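Section 4: Setting up the put-away table

By now you should have your storage shelf from Section 3 labeled and your bins wiped out. If you skipped the labels, go back and do them, I'll wait. This part covers the little table where small toys get gathered up before they go on the shelf. I call mine the Pundo table, after the toy set I bought it for, and the name stuck with everybody who uses it.

What you'll need

A low table you can reach across without leaning
One light-colored cloth, big enough to hang over the front
One shallow basket with sloping sides
A few blocks and balls to practice with

Steps

1. Spread the cloth and pull it toward you until the front edge drops over the side. Smooth it with your forearm. Don't iron it! I ironed mine for the first month and it made no difference at all. Small creases are fine, and so is a bit of a ridge along the back.

2. Put the basket on the left. If you're left-handed, try it on the right and see how you like it (Mwende Wanyama swears by the right side and she clears a table faster than I do).

3. Spread the toys out to the side of the basket with a hand's width or so between them. You want to be able to pick up one without bumping the next.

4. Start with the piece nearest the basket and work outward. Blocks go in first, flat side down. Balls go in last, so they have something to rest against.
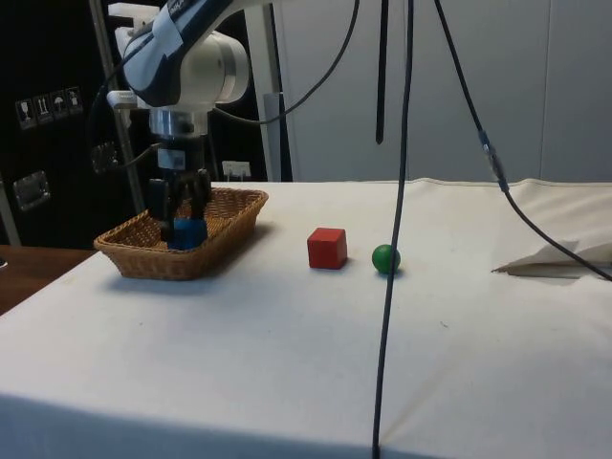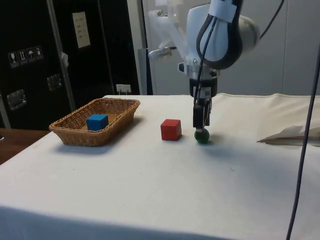

5. Set each piece down inside the basket and let go once it's touching the bottom. Dropping things in from above is noisy, and with a basket this shallow they'll sometimes hop right back out — ask me about the marble set.

6. When the toys are in, lift the basket with both hands under the base and carry it to the shelf. Tip the pieces into the bin with the matching label. Put the basket back on the table empty so it's ready for next time.

Note: I like woven baskets for this because they're light, and they don't slide around much on cloth. The Tarberg plastic trays also work if that's what you've got. They do skate a little, so put a damp washcloth underneath.

Note: Two or three colors of toy on a pale cloth are easy to see from across the room. My first cloth was a busy plaid and I kept leaving things behind on it. Sylvie Lavoie found a green bead there in September that I'd been hunting for all summer.

Caution: Rolling pieces need watching. Before you load up a whole set, lay one ball on the table and see whether it stays put. If it wanders, fold a strip of cardboard and slip it under the low leg, then test again.

Caution: Beads, marbles and anything else small enough to swallow don't belong on a low table with toddlers about. Use the lidded tub from Section 2 for those.

Caring for the cloth

Shake it outside once a week and wash it when it looks like it needs it. Mine has picked up some specks over time that won't come out, and I've made my peace with them. If you have a spare, swap them over on wash day — otherwise you'll end up with toys on a bare table and a lot more clatter.

Section 5 covers puzzles, which need a different setup. Leave the cloth where it is, but move the basket to the floor before you start.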